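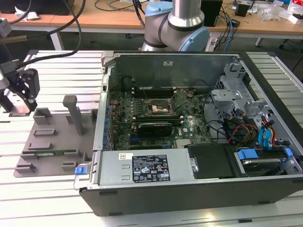
Home Computing in Dunholm and Irgate
Progress report to the Arna Fund, second half-year

Summary

The grant pays for refurbished desktop computers, a year of broadband where a household has none, and home visits to get people started. Our target for the whole grant was 200 households. At the end of January we had placed computers with 121 of them. We expect to reach the full number before the grant closes, but Irgate is behind Dunholm and I explain why further down.

Spending is in line with the budget except for transport, which is over. We are not asking for more money at this point. We are asking to move £3,076 from the publicity line to the transport line, and the revised budget is attached as a separate sheet.

Placements

Most referrals still come from the two GP surgeries and the housing office. The library in Dunholm has started sending people to us as well, usually after they have come in several times to fill in the same form. Schools have referred fewer families than we planned for. Two of them already had their own lending scheme, which we should have found out before we wrote the bid.

The people we see are older than we expected. The application talked a lot about homework and job searches. In practice the common requests are for repeat prescriptions, pension letters, council tax, and seeing grandchildren on a screen bigger than a phone. We have rewritten the starter booklet to match. The old version had a page on making a CV near the front – that has gone to the back, and there is now a page on what a real message from the bank looks like.

Desktops have worked better than laptops for this group. They stay on the same table, the keys are larger, and they don't run out of charge in the middle of a form. The drawback is space. Four households turned a desktop down after we had measured up, and we have put them on the list for laptops. 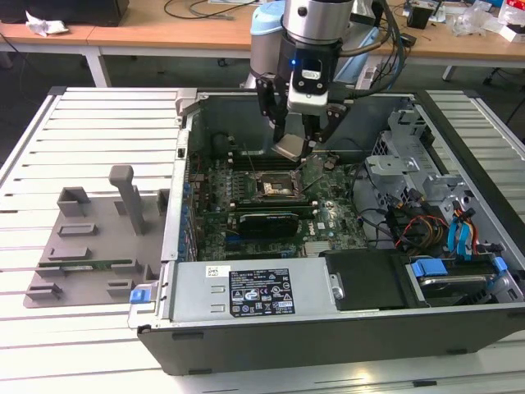 Zulmira Barros

Broadband

This has been the slowest part of the work. Getting a line put in at an address that has never had one takes five to seven weeks in Irgate, and longer in the flats behind the station, where the landlord has to agree in writing. Lionel Royer now deals with all landlord letters himself, and the replies are coming back faster. Until a line is in we lend a mobile router. We bought six of these and could use more.

Eleven households told us at the three-month call that they did not think they would keep paying once the free year ended. We are going through social tariffs with each of them now, well before the date. Some had not realised they qualified.

Home visits

Every household gets 2 visits as standard. The first is for setting up and making accounts, and the second comes a fortnight later, when people have had time to get stuck. A third visit was meant to be rare. It has been needed in almost a third of homes, nearly always over passwords. We now leave a small paper notebook at the first visit and ask people to write them in it and keep it in a drawer. We know the usual advice is different, but people who have no record at all get locked out and stop using the computer.

The extra visits are also the main reason for the transport overspend. The other is the bus change at Irgate, which means our visitors now need a car to get back after 4 pm.

Booking system

We moved bookings from a spreadsheet to Leka in the autumn. Reminders by text have cut missed appointments. The reporting side is poor and Lionel still exports everything by hand at the end of each month, so please allow an extra week for the next set of figures.

What has not gone well

The drop-in session at Irgate community centre closed after nine weeks. Attendance was never above four and on several Mondays there was no one. We think the hall is too far from the shops. The hours have gone into home visits.

The feedback form was too long and few came back. The new one is five questions, read out over the phone.

Next six months

Finish placements in Dunholm by the spring and put the team's time into Irgate from then on.
Ring every household whose free broadband ends before September.
Find a second referral route in Irgate. We are talking to the pharmacy and to the parish lunch club.
Print the starter booklet in large type.

I would be glad of a decision on the transport line by the end of the month if that is possible, as mileage claims for the spring are already being booked against it.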